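Rules for resetting the table between demonstrations?

Heather Halliday
Posted 6/7/21
We are collecting 200 handheld gripper demonstrations of a chopstick sorting task for the Virnley set. Our protocol says "reset to start state" but does not define it. Two operators read it differently — one clears the table, the other leaves stray pieces where they fell. Is there an accepted rule?
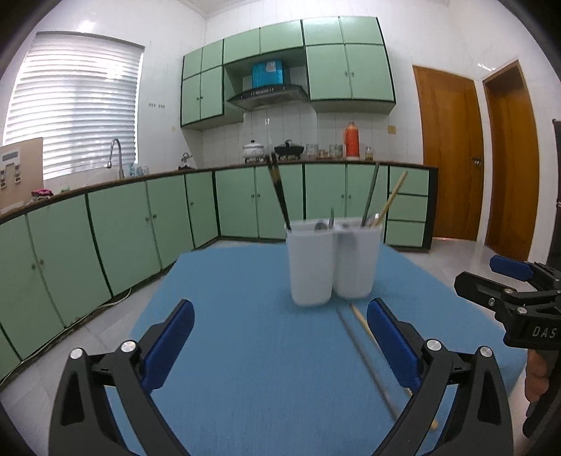 Dark stick and wooden chopstick in front of the two holders, gripper open.

Jamie Garside
No standard that I know of covers this, so write your own. Ours has worked for 187 episodes:
Define the start state in writing, including which pieces lie on the table and which stand in a holder.
Begin every episode with the fingers fully open.
Vary the angle of the loose pieces on purpose, and log it. Change the layout every eight episodes.
Keep the second operator's hand and gripper clear of the pieces unless the task is two-handed.
If a reset is missed, flag the episode — do not trim it afterward.

Stinari
We just clear everything. Quicker. Pads get checked every 50 runs.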